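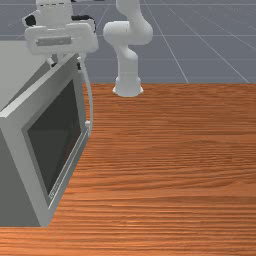 Alow Tabletop Oil and Wax: Two Coats, One Kitchen Table, Mixed Feelings

Reviewed by Tassanee Yimyam

The can says it will make a tired table "drink deep and shine soft." I have been refinishing furniture long enough to distrust a can that talks like that, so I bought one with my own money and put it on a table I care about.

Alow is sold as a one-product finish. You wipe it on, leave it, wipe it off, and the oil and the wax are supposed to sort themselves out. Most hard wax oils make roughly the same promise and most of them want more work than they admit. The small can costs $60, a lot for something you will be rubbing off with an old T-shirt a few minutes later.

What I used it on

A kitchen table from a secondhand place in Zatville, solid wood, with a failing lacquer that came off in flakes near the chairs. I stripped it, sanded to 120, then to 150, and vacuumed twice. Alow tells you to stop at 150. Plenty of people go higher out of habit and then complain that the finish sits on top and stays sticky. I'm on the company's side there.

Putting it on

It spreads well. The smell is strong for the first hour and then fades to something like old crayons. I worked with the windows open and would not do it any other way, whatever "low odor" is meant to mean. You get a working time of twenty minutes before it starts to drag, less on a warm afternoon. I did this in June and had to hurry over the last third.

The instructions are one folded sheet in very small type. They tell you to remove "all excess" but don't say what excess looks like. If your cloth still slides, keep wiping. I missed a patch near one end and it dried with a dull, gummy halo that I had to take back with a gray pad.

Second coat the next morning. It took half as much product as the first.

How it looks

Good, I'll give them that. The color goes warmer than I expected from a can marked "clear," and the darker grain stands out more than it did under the lacquer. If you want pale wood to stay pale, try it on the underside first.

How it holds up

Now for the "fully cured in 24 hours" claim. I left a wet glass on it the second evening and had a ring by bedtime. The ring faded over a few days, but a cured finish shouldn't have done that. After two weeks the same test left no mark. Coffee was fine. Lemon juice left a faint spot that is still there. Hot pans I didn't try, and the sheet doesn't mention heat at all, which bothers me on a product with "tabletop" in its name.

Compared with what I already had

I did the bench in the hall with Kaewkla hard oil last year. It needs three coats and smells worse, but the bench has had boots and keys dumped on it all winter and still beads water. The Kaewkla can was cheaper, too. Skoresitz makes a plain paste wax that I like for shelves and would never put near a sink.

Should you buy it?

For a desk or a side table, maybe, if you find it on sale. For a table people eat at every day I'd pay less and do the extra coat. And keep the can shut tight between coats. Mine had a skin on it by morning.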